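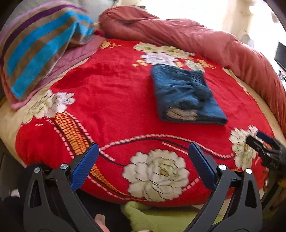

Plurkholm House, Cledport
Progress report to the Moen Fund
Bedrooms and linen, 02/03/2025

Where we are

We're really pleased with how this stretch has gone. When we last wrote, in November, most of the linen was still in boxes in the hallway and the beds were bare mattresses. Now the upstairs bedrooms are being used, the closets have shelves in them, and people have started to make the rooms their own, and that was the part of your grant we most wanted to see happen!

The house dates from 1999 and its closets were built for somebody with very few clothes. We took out the single high rail in each one and put in shelves you can reach without a chair. Folded clothes go on the middle shelves, towels below, spare blankets on top. The Storkcombe laundry now picks up every other week and everything comes back in labeled bags, so sorting takes an evening instead of a weekend.

The big bedroom

The round bed was the one we worried about. Ordinary fitted sheets bunch up on it, and the first set we bought had to go back. We ended up with a cream set made to measure and let the blankets do the rest. The bright red one with the large pale flowers and the orange bands was everybody's choice, and it makes the whole room feel warmer (the color does, anyway; the radiator still needs bleeding). The striped towel in purple, turquoise and brown sits up by the pillows, and next to all that red it looks wonderful. Folding gets done right on the bed, as with the dark teal piece, since there's so much flat space to work on. 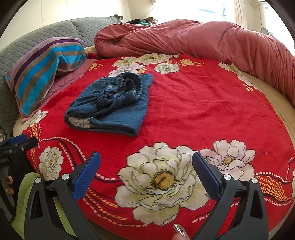
Spending

We have spent $1809 of the linen and storage money so far. Most of it went on shelving and the made-to-measure sheets. The blankets cost less than planned, and we'd like to put the difference toward a second set of sheets for the round bed. Please let us know if you need a separate request for that.

Still to do

Room 3 needs its closet door rehung. It catches on the new shelf bracket.

Blackout curtains are on order for the front bedrooms. The supplier has moved the delivery once already.

We want 2 more laundry hampers for the landing, with lids this time.

The folding evenings have become popular and we plan to keep them going through the spring. Receipts and the updated linen list are in the envelope with this report.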